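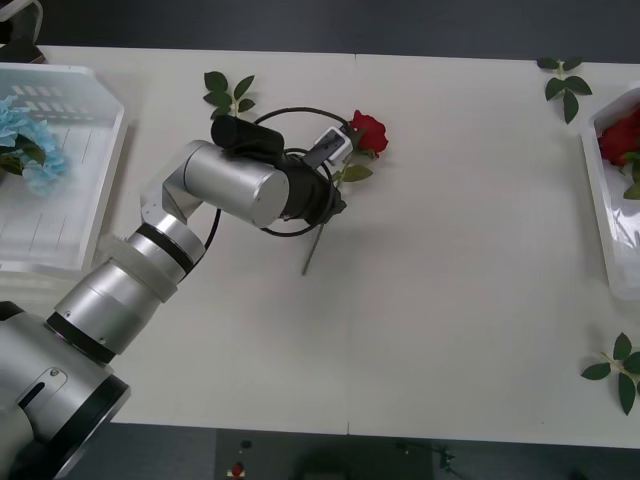 Home & Garden Desk

The case for the fake bouquet

Ornella Mancuso keeps her roses in shallow trays. She has red ones on long stems, a good many blues that never grew in anybody's yard, and a drawer full of spare leaves. She has arranged artificial flowers for hotels, restaurants and dentists' offices for 12 years, and her studio, Trirkaveo, sits above a tile showroom on Folau Street.

"People used to ask me to make sure no one could tell," she says. "Now they ask how long it will last."

Left out of direct sun, a decent artificial stem will hold its color for years. Sun is the main enemy, and dust comes next. Mancuso goes over hers with a soft paintbrush every other Friday, starting at the center of the bloom and working out. For frilly petals she switches to a hair dryer on the cool setting.

Red and light blue are hard colors to put together. Mancuso's rule is to let one of them lead. A single red rose can stand up to a whole bunch of pale blue, provided the rose sits higher and has some space on one side. Put three roses in and the blue starts to look like filler. She lays everything out on a white table before she picks a vase, and she turns each stem a few times before she decides which way the head should face.

Handling matters more than most buyers expect. Pick up a rose high on the stem, close to the bloom, and the head stays steady while you move it. Hold it by the bottom and the flower swings and knocks into its neighbors. Leaves should be opened by hand, one at a time, and bent down a little. Stems straight from the box tend to have their leaves pressed flat, and they look it.

Her biggest job so far was for the Pellegrini, a hotel with 70 rooms and a lobby that gets no daylight. The order came to 2,443 stems. She cut every one of them to length herself, with wire cutters, and says she would not do it again without help. The arrangements are still there, though the blues in the breakfast room were changed last January.

Beginners can spend much less. Mancuso suggests starting with five or six stems and a vase with a narrow neck. Cut them longer than you think you need. A stem can always be bent at the base to lose an inch, and it can't be stretched.

For storage, she likes trays with raised edges and slots in the bottom, which let the dust fall through. Bunches go in on their sides, one color to a tray. Deep boxes crush whatever is underneath.

She is now putting together an order of 850 stems for Preminora, a restaurant opening across the river. The owner wants white only. Mancuso is still trying to talk her into one red.

We use cookies to improve your experience on this site. By continuing to browse, you agree to our cookie policy. Accept | Manage settings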